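Desk and Storage Project at Plaklow: second progress report to the Lacerda Fund

Prepared by Rochelle Donnelly, Jerna
Period covered: April to July

1. Where we are

The grant was given to sort out the shared desks at Plaklow, where people come in for part of the week and use whichever desk is free. When we applied, the desks were in a poor state. Stationery was kept in mugs and carrier bags, cables were left plugged in by whoever had last used them, and people were bringing their own pens and then losing them.

The work has gone more slowly than planned in the front room and faster than planned in the back room. All the desks in the back room now have an organiser and a cleared top. The front room is part done. The 2 cupboards we said we would empty have been emptied, and the contents have been sorted, passed on or thrown out.

2. Spending

We have spent £579 in this period. Most of it went on desk organisers, cable clips and labels. The rest paid for a van to take the old drawer units away. Gyula Oláh got a better price on the clips by ordering them with the stationery, so that line is under budget. The van was over, as it had to come back a second time when the first load would not fit in the lift with the driver.

Nothing has yet been spent from the lighting line. We would like to keep it for desk lamps in the front room in the autumn and will write separately about that if the Fund needs it in a letter.

3. The organisers

We tried three kinds before placing the main order. The first was a mesh tray from Plendale, which was sturdy but had only one long section, and everything slid to the back of it. The second had small drawers. People put things in the drawers and did not look in them again. The third is an open box divided into compartments, and we have gone with that one.

Comments from desk users so far:

The open top is liked. People can see what is there without opening anything.

The compartments are a good size for sweets, clips and sachets. Long pens stand up well in the narrow ones but tip over in the wide ones.

Several people asked for a place to put a phone. We have not provided one. The phone goes on the desk beside the laptop, and once the organiser is pushed over to one side there is room for it.

Tissues and wrappers build up in the compartments. Kelly Damasceno now empties them on a Tuesday when she does the bins, and this has helped, though by the end of the week they need doing again.

There was some discussion about whether each compartment should be labelled. Silvana Rocha made a set of labels for one desk and we left them on for a month. They were ignored. The remaining labels have been used for the cupboards, where people do read them.

4. Desk tops and cables

The desks themselves have been kept. They have pale tops and were in better condition than we thought once the old mats came off. Two had glue marks from the mats, and Ismael Medeiros has cleaned these up. One has a faint patch left.

Cables remain the weakest part of the project. The clips hold thin cables but come away when a thicker one is pulled. On desks with a laptop in use there is still a lead running loose across the top and over the side. We have asked people not to let leads hang where a knee or a chair arm can catch them, and this is not always followed. We are looking at a clamp that screws to the back of the desk. It costs more than the clips, and we would only fit it where a lead is in use all day.

Cards and small packets are the other thing that collects on the desks. There are far more of them than we allowed for. We had expected them to go into the organiser, but people lay them flat next to the laptop where they can be reached. We are going to leave this alone for now.

5. Changes from the original plan

The lockable drawers have been dropped. In the first report we said that demand for these seemed low, and it has stayed low. People take their valuables home. The money has been moved to organisers for the front room, as agreed with the Fund in May.

The clear-desk rule has been changed. As first written, it asked for everything to be removed at the end of each day. It now says that the organiser stays where it is and everything else goes. This is easier to explain, and the evening check takes less time.

The survey planned for June was put back. Too many people were away for the answers to be of use. Silvana has the questions ready.

6. Problems and risks

The supplier has told us that the organiser may change colour in the next batch. This does not matter for use, but the two rooms may not match.

The front room cannot be finished until the radiator work is done. We have no control over the dates. If it runs past September we will ask to carry the remaining money forward.

7. Next period

Finish the front room. Run the survey. Decide on the cable clamps. Put the old mats out for collection (they are still in the corridor). Gyula will go through the stationery stock so that we stop buying things we already have.

8. Pictures 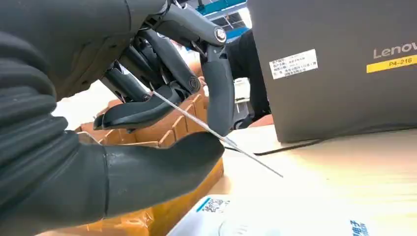
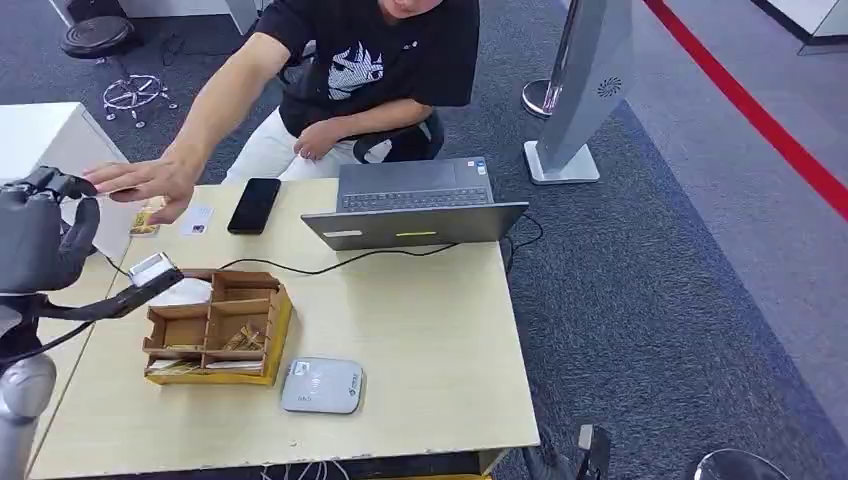
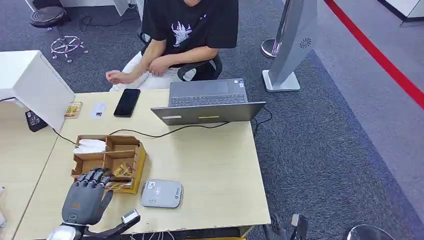
The divided organiser in use at Plaklow. The second and third pictures also show the laptop and phone on the desk.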